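Bookbinding and Paper Repair, Evening Class
Handout 4: Hinges, spines and what to leave alone

Hello again, everyone. These are my notes from the session, tidied up a bit, with the parts I rushed through because we ran over (my fault, I got going on glue and couldn't stop). If you missed it, you should be able to follow along from these, but do come find me before you start cutting anything.

First, a correction. Last time I told you the joint and the hinge were the same thing, and Poul Snorradóttir very kindly took me aside at the sink and said no they are not. She's right. The joint is the outside groove where the cover board meets the spine, the bit that bends when you open the book. The hinge is the same place on the inside, under the endpaper. A book can have a lovely joint and a hinge that's hanging by two threads, so check both.

How to look a book over

Before you fix anything, spend ten minutes just handling the book. Stand it up, lay it down, open it at the front, the back and the middle. Don't force it flat! Let each cover rest on something -- a folded towel is fine -- so the joint isn't taking the whole weight. Write down what you find in pencil. I keep a cheap notebook for this and mine goes back 18 years, and I still look things up in it.

Things I want on your list: loose pages, torn hinges, split joints, a spine that has gone concave when it should be rounded, and any old repairs. Old repairs are the big one. Half of the damage I see was done by somebody trying to help.

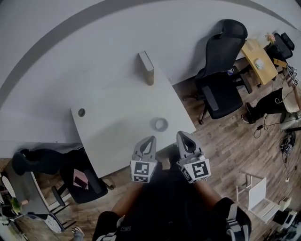

Which brings me to tape. Please, please don't put household tape on a book you care about. The sticky part creeps into the paper over the years and turns yellow, then brown, and by then the plastic has dropped off and left the stain behind. Duct tape on a spine is its own special misery. It holds beautifully for a while, and then when it goes it takes the cloth with it. If a book comes to you with tape already on it, leave it there until we've talked. Some of it lifts with gentle warmth and a thin spatula, and some of it doesn't lift at all.

Tightening a loose hinge

This is the repair most of you will use, and it's the easiest one in the course. You need PVA, a knitting needle, waxed paper and a couple of bricks wrapped in cloth.

Stand the book on its tail with the covers slightly open. Dip the needle in the glue, roll off the extra, and slide it down into the gap between the spine and the text block, right along the hinge. Turn it as you go. Do the other side. Close the book, tuck a folded sheet of waxed paper inside each cover, press the joints in with a bone folder and put it under weight overnight. Less glue than you think! I've watched people seal a dictionary shut.

Aksel Bergmann asked whether he could use a glue stick. You can for a birthday card.

Supplies

The Japanese tissue in the class kit is from Ekinci, and the medium weight is the one to use on hinges. The board comes from Griltley. If you want your own kit it's $54 for the lot, or you can share one between two and I won't mind a bit.

For next time

Bring one hardcover with a loose hinge that you wouldn't cry over. Library sale books are perfect. Read chapter 6 in the course reader, and skip the section on leather, we won't get to that before June. Also bring an apron, and something to eat if you're coming straight from work -- there's a kettle in the back room but the vending machine has been broken for ages.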